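Journal > Training and Recovery > Elimination Log

Filed under: Food Diary, Sleep, Slow Progress

April 2026

Start of the second phase. Dairy stays out. Wheat came back in yesterday at breakfast, one slice, plain, no butter. No reaction logged by evening. Latifa Filali, who set up the plan, wants three clear days before the portion goes up, so tomorrow is the same slice at the same hour.

Resting pulse on waking was within its usual range. Weight unchanged. I have stopped recording weight daily and will only write it down when the week closes, as the daily figure was mostly water and salt.

Breakfast: the slice, two eggs, black tea. Lunch: rice, white beans, olive oil, half a cucumber. Dinner: baked cod, carrots, more rice. Total fluid came in at 900 ml by mid-afternoon, which is low for me. I moved the bottle from the kitchen to the desk and it helped a little. The afternoon headache was mild and gone after I drank. I put it down to fluid, not wheat, but it goes in the symptom column either way.

Magnesium from Nakis, one capsule with dinner. Khadija thinks I should drop it for a week to see whether it is doing anything. Reasonable, but changing two inputs at once makes the log useless. It can wait until May.
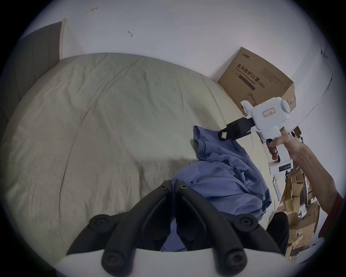
Sleep

In bed early, lights out 30 minutes later. Woke once, at an hour I did not check – the clock faces the wall now, on Thijs's suggestion. Fell asleep again without getting up. Quality: 3 out of 5, same as the previous night. The window stayed open a hand's width. Room felt a bit warm all the same.

Movement

Walked the Rengifo loop after lunch, 95 minutes including the stop on the bench. Left knee stiff on the downhill section and fine on the flat. Did the hip set that Marisol Echeverri gave me, two rounds, skipped the third. The band is losing its stretch and needs replacing before next week.

To do

Refill the cod and beans. Ask Latifa whether sourdough counts as the same test or a separate one. Copy the last 19 entries into the new sheet, including the ones with gaps – leave the gaps blank, do not fill from memory. Return Eftychia's kitchen scale.

Appetite normal at bedtime. Slight bloating after dinner, gone within the hour, probably the carrots.

We use cookies to remember your preferences and measure visits to this journal. Accept | Manage settings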